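Erstead Suture Practice Pad
User Guide, Section 4: First Use, Care and Storage

4.1 Before you start

Read this section completely before the first use. The pad is made for training only. It is not sterile and it must never come in contact with a patient.

Let the pad stay at room temperature for 30 minutes after you take it from the package. A cold pad is stiff and the needle will pull on the material.

Caution: Suture needles are sharp. Wear gloves and keep a needle container near your hand.

4.2 Setting up the pad

1. Wipe the table with a damp cloth and dry it well.
2. Put the Rukari non-slip mat on the table, with the rough side down.
3. Place the pad on the mat. The textured side must look up.
4. Press the four corners for a few seconds each.
5. Push the pad lightly from the side. If it moves, clean the mat and repeat step 4.

Note: Do not use glue or double tape under the pad. The bottom layer can tear when you remove it.

4.3 Working with the pad

1. Begin with a simple interrupted stitch. Keep the same distance from both sides of the cut.
2. Put the needle in at a right angle to the surface and turn your wrist to follow its curve.
3. Pull the thread slowly. When the edges touch each other, stop pulling and make the knot.
4. Cut the thread and leave a short tail, so you can find it later for removing.
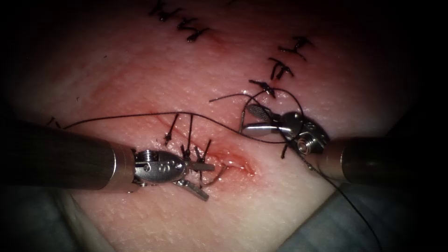
Figure 4-2. Practice pad with instruments at the incision.

Each cut can be used for up to 100 stitches. After this the holes become too close and the material does not hold the knot. If you need a new cut, make it with a fresh blade, parallel to the old one, and do not go through the mesh layer.

4.4 Cleaning

1. Remove all threads with small scissors and tweezers. Check also inside the cut.
2. Wash the pad by hand with lukewarm water and a little mild soap.
3. Pat it dry with a paper towel. Do not rub.
4. When it is fully dry, put a thin layer of talc on the surface.

Caution: Alcohol, acetone and oil damage the surface. Do not put the pad in an autoclave or a dishwasher.

4.5 Storage

Keep the pad flat in its tray, away from sunlight. Do not fold it and do not put heavy things on top. Ink from printed paper can go into the material, and such marks cannot be washed out.

Replacement pad: order no. 407
Non-slip mat: order no. 114

Section revised 7/15/23, E. Afolabi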